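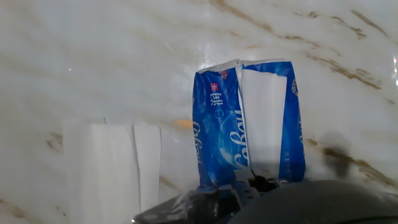 Plakham Sessions: a dataset of live-streamed concert metadata

Plakham Sessions is a collection of set lists, timing logs and audience chat counts from small concerts streamed live out of one room, the Prindetti studio in Murbridge. If you like live music and you like tidy tables, we think you'll have a great time in here!

What you get

There are 296 shows in the current release, spread over 11 seasons of streaming. Each show has its own folder with these files:

setlist.csv – one row per song, in the order played, with start and end times
chat_counts.csv – messages per minute, no message text and no user names
stream.json – resolution, dropped segments, delay between room and viewer
notes.txt – whatever the sound desk typed that night, lightly cleaned up

The notes are the best part, if you ask us. Some are a single word, and some run on for pages about a snare drum that wouldn't stop buzzing. We left the spelling alone.

There is no audio or video. The rights stay with the bands, and most of them sell their own recordings anyway (go buy some).

Getting started

Unpack the archive and run load_shows.py from the top folder. It reads everything into one table and prints the number of shows it found. If you only want the set lists, add the flag --songs-only and it finishes much faster. Python 3.9 or newer should be fine.

Times are in seconds from the moment the stream went live, so a song that starts at 600 began ten minutes in. Many shows open with a long holding screen, and the first song can come surprisingly late.

How the timings were made

Early seasons were marked by hand from the stream archive. Starting with season five we used the Sasaki cue logger, a little button box that sits next to the mixing desk and stamps the time whenever someone presses it. Hand-marked rows have "manual" in the source column, logger rows have "cue". The logger is more precise, but people do forget to press the button, and missed cues show up as one very long song. We fixed the ones we spotted.

Known problems

Chat counts for season two stop at 800 messages per minute – the old chat server wouldn't report anything higher. Treat that value as "at least."
Cover songs are tagged only when the band announced them.
Medleys are one row in some shows and several in others. Sorry! We'd love a patch for this.

License

The tables and notes are CC BY 4.0. The loader script is MIT. Please credit "Plakham Sessions, Murbridge" and tell us what you made, especially if it's a chart. We put charts up on the studio wall.

Next release is planned for August, with encore tags.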